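Sevar Releases Revised Laundering Guidance for Knitted Textiles

2 March 2021 - Sevar, the textile testing firm, has published revised guidance on laundering light-colored knits in rental and hospitality use. It replaces the edition issued in December. 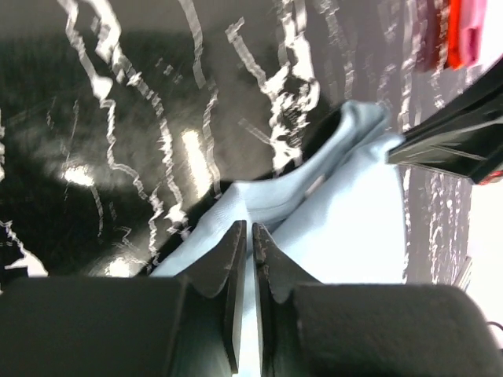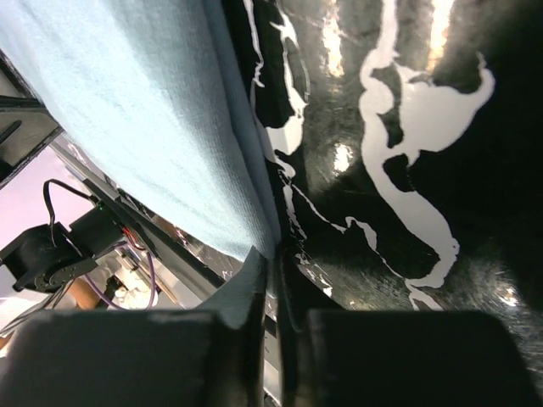 Light blue cloth during handling.

The guidance sets a limit of 20 wash cycles before a knit must be measured again for shrinkage. Samples are laid flat for 10 hours before measurement. Change in length may not exceed 3 percent in either direction - the earlier edition set no limit across the width.

"Width was the gap in the old text," said Nabila Fawzy, technical lead at Sevar. "Laundries were passing items that no longer fit their folding lines."

Rusnák, a linen supplier in Skindville, will apply the limits to 2,000 items in its rental stock.

Copies are available on request from Reginald Ostrowski, Sevar press office.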